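Home | Our Breads | Celebration Orders | Questions | Find Us

Your Questions, Answered

October, by Ayodele Bako

We get asked a great many things over the counter at Heltero, usually when there is a queue to the door and I only have half an ear free, so I have sat down with a pot of tea and tried to answer the regular ones properly.

Do you sell sourdough starter?
We do, and I love it when people ask! A small jar is 86p, which covers the jar and a bit of flour. Ours is called Hinine (my daughter named it when she was little, and it stuck). Feed it when you get home, leave it somewhere out of the draught, and have a go at your first loaf once it has doubled in size.

Which loaf keeps the longest?
The Rasuvthorpe rye, by a long way. It is a dense, dark thing weighing 1000 grams, and I think it is better on the second day than the first. Wrap it in a clean tea towel and please don't put it in the fridge. 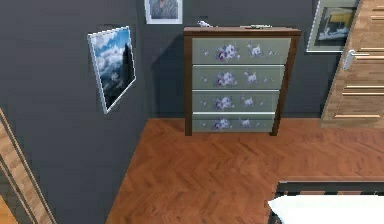

Chest of drawers with flower clusters on the fronts

Can I freeze your bread?
Yes, all of it, and we do the same at home. Slice it first, so you can take out what you want for breakfast without chipping away at a frozen lump with a butter knife — I have done that, and I don't recommend it. The seeded rolls freeze whole and need 20 minutes on the side before you warm them through.

Do you bake anything without wheat?
We make a flat maize loaf, the Cuautle, which has no wheat in the recipe. I do have to be plain with you, though: everything is made in one kitchen and there is flour in the air from four in the morning, so it isn't suitable for anyone with coeliac disease.
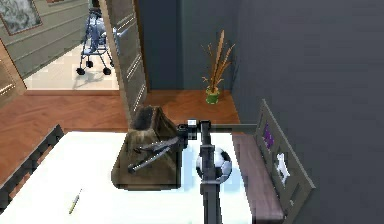 Ball and brown bag on a white table

Can I put a loaf by for later in the day?
Of course. Ring before nine and we'll write your name on a bag and keep it behind the counter until we close. If you find you can't make it, do give us another ring, and we'll pop it back on the shelf for somebody else.

Why is my crust soft by teatime?
Plastic bags, nearly always! They hold the damp in. Use paper, or give the loaf five minutes in a hot oven and it will crisp up beautifully (let it cool a little before you cut it, however good it smells).

Do you supply cafés and village halls?
We do, up to 3000 rolls a week between all our trade customers, and there is a little room left on the morning round. Come in after two, when it's quieter, and we can talk it over.

Comments

Marge: Tried the rye toasted with marmalade. Lovely. Any chance of a half size?

Ayodele Bako: We can cut one in half for you, Marge, just ask at the counter!

Tomb: my Hinine has gone grey on top, is it dead?

Ayodele Bako: If it's a thin grey liquid it is only hungry — pour that off and feed it. If it's fuzzy, bin it and come and see me for a new jar.

Pauline W: What time do the seeded rolls come out?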